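October, notebook, second half of the trial

Picking this up after lunch while it's still fresh. The Hesiteo demo unit has been with us long enough now that I've stopped being polite to it, so this is the entry where I try to say what I think of the hands package before we have to answer the vendor about keeping it.

Quick recap for anyone reading who wasn't in on the order. We took the two-arm upper body with the five-finger hands, the gloves that go over them, and the Prullidix teleop license, which is billed per seat and which I already grumbled about two pages back. The wheels-or-legs question is a separate one and I'm leaving it alone. What I care about is whether the hands can do the shoe job: take a shoe, put it in its shoe-shaped tray on the yellow shelf, and do it again without me standing there with my heart in my mouth.

Settings for today so I don't have to dig later: grip limit 21 on the left, 20 on the right, wrist speed at the stock value, glove size medium. I tried the large gloves this morning and took them straight back off. The fingertips bunch up and the thumb starts catching on everything. Medium, please, whoever orders next!

The good first. The left hand holding a shoe from underneath is really nice to drive. I went in expecting to fight it, given how the older Drollelmont hands behaved on anything with a curved side, and instead I got a decent hold on the second try and then just kept getting it. Big shoes are easier than small ones, funny enough. There's more to wrap the fingers around and the thumb has somewhere to go. I ran 84 pickups over the morning and wrote down 20 as bad, and most of those were in the first stretch when I still had the grip limit too low and was being a chicken about it. After I bumped it up things calmed down a lot.

Prullidix itself I like more than I did on day one. The menus are still a mess (why is the wrist zero under "Session"??) but the lag is fine and the left-right mirroring feels natural once you quit thinking about it. I do wish the pause pedal did something different from the stop pedal in a way you could feel with your foot. I've hit the wrong one twice now. Going to put tape on one of them.

Now the moaning. The idle hand is my biggest gripe. When I'm concentrating on the left, the right one opens up and hangs wherever I last parked it, and with the tray on the floor in front of us that's a bad habit to get into. There's a rest pose in the software but it's slow, and it wants a confirm click every single time. I asked support for a one-tap version. They said it's on the list. Hm.

Cable on the right wrist: needs a clip. I've been meaning to do it since we unpacked the thing and every day I sit down and drive instead. Grīnberga sell the little swivel clips we used on the old bench arms, so I'd rather get a bag of those than use the sticky ones that came in the kit. The sticky ones let go the minute the arm gets going.

The clamp mount near the left wrist I'm in two minds about. It's solid, no complaints there, but the bolts stick out and I'm always thinking about them when I bring a shoe in heel first. Shorter bolts would fix it. I'll measure before I order because I always guess wrong.

Money. The quote for keeping the hands includes a service plan that covers up to 500 hours of driving, then they want it back for a look. At the pace we're going that's fine for us, but the Hesiteo sheet doesn't say whether gloves count as wear parts and I'd like that in writing before anybody signs. If gloves are on us I'd ask for a spare set per hand thrown in.

My vote as of this afternoon: keep the hands, keep one Prullidix seat, say no to the second seat until the menus get sorted. I could be talked out of the service plan.

To do next: clip on the right cable, tape on the pedal, try the small shoes again with the new limit, email about the gloves. Also move the tripod stand back a bit, I don't love having it that close to the right elbow.

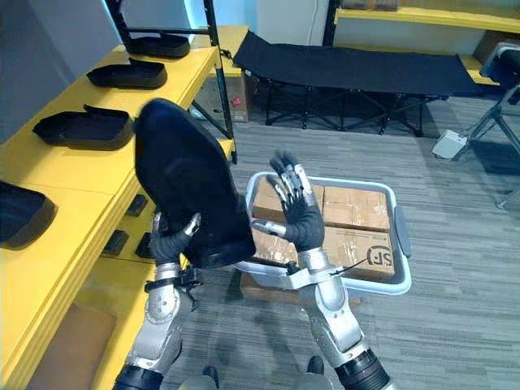
Left hand on a big shoe, toe up. Right hand open over the tray of boxes, cable still not clipped.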